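Small Blocks, Big Afternoons: Talking Play Tables with Eirlys Foulkes

Eirlys Foulkes has been setting out toys for toddlers for 20 years, and she still gets excited about a plain table. When I visited her playroom in January she had the kettle on and was already talking before I'd found a chair.

"People come in expecting shelves and shelves of stuff," she told me, laughing. "I love stuff! But give a two-year-old a basket and a few blocks and just watch. They'll put them in, tip them out, put them in again, and they're so pleased with themselves every single time."

She likes colors a child can name from across the room, so red, green and blue come out first, and yellow waits for another week. The cloth goes on before anything else (it softens the clatter, which her downstairs neighbor Hefin Parry appreciates). 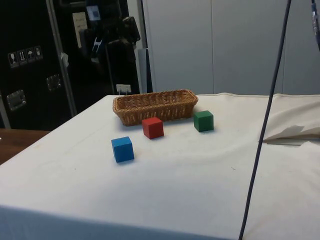 How do you keep wooden blocks clean?

Wipe them with a damp cloth and a drop of mild soap, then dry them right away. Soaking can make the wood swell and lift the paint.

Foulkes is just as keen on the tidying up. She sings through it, badly by her own account, and the children join in at whatever volume they like. "The basket is the best part of the game for some of them," she said. "One little boy wouldn't go home until he'd put every block to bed."

I asked what she'd buy if she were starting over. She thought about it for a good while, then said a wide, low basket, something small hands can reach right into. "And a second cloth," she added. "You always want one on the table and one in the wash."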